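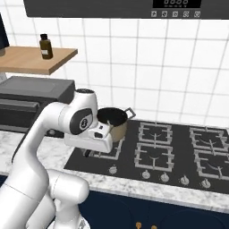
Figure 3. Side view of the simulated kitchen, with the arm at the pot on the back-left part of the cooktop.

4.2 Does the second camera help?

Much of the recent work on kitchen tasks in simulation gives the policy two views, one from the side and one from the wrist. The usual claim is that the wrist view supplies close detail that the side view misses. We began with the same belief and are now less sure of it. The tests in this section were set up by Mwende Makokha and Natalina Gatti to find out how much of the gain reported for Fenda, our baseline policy, comes from the wrist view and how much comes from simply having more pixels.

The side view has an obvious weakness. When the gripper comes up against the near side of the pot, it overlaps the rim and hides most of the grate underneath (Figure 3). A policy working from this view alone has to guess where the fingers are in relation to the rim. It does still see the wire handle, the whole row of knobs and much of the counter, and we suspect that earlier papers have undersold how much can be done with those.

We trained Fenda on 2733 simulated demonstrations and tested it over 1066 episodes in each condition. The starting pose of the arm was varied between episodes, as was the colour of the cabinets and tile. Three conditions were compared: side view only, both views, and both views with the wrist images shuffled between episodes. The last of these keeps the size of the input the same but removes any useful link between the wrist image and the task. It is a crude control. We were surprised to find so few papers that include one.

Both views together beat the side view alone, as others have found. The shuffled condition, however, recovered a good part of that gain on the pot task. We can't fully explain this. One reading is that the larger network needed for two inputs is easier to train, whatever is fed into it. Another is that the shuffled images act as a kind of noise that stops the policy from leaning too hard on the side view. Loredana Barbieri favours the second reading, but we have no test that separates the two, and we would ask readers not to cite this result as support for either.

On the knob task the picture is clearer. Shuffling the wrist images removed the whole gain, and the policy often closed its fingers beside the knob. Seen from the wrist, the knobs differ in the slant of the grip bar, and most have a thin curved scale beside them. The symbols above the knobs are far too small to read at this resolution, so we doubt that the policy learned which burner goes with which knob in any sense beyond position in the row.

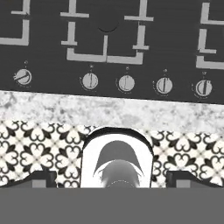
4.3 Limits of the comparison

All of these results come from rendered scenes. The stovetop has an even, clean look that few real ones keep for long, and glare on steel or glass is handled poorly by most renderers, ours included. We have not run the shuffled control on hardware – until somebody does, the size of the effect should be treated as a fact about our simulator.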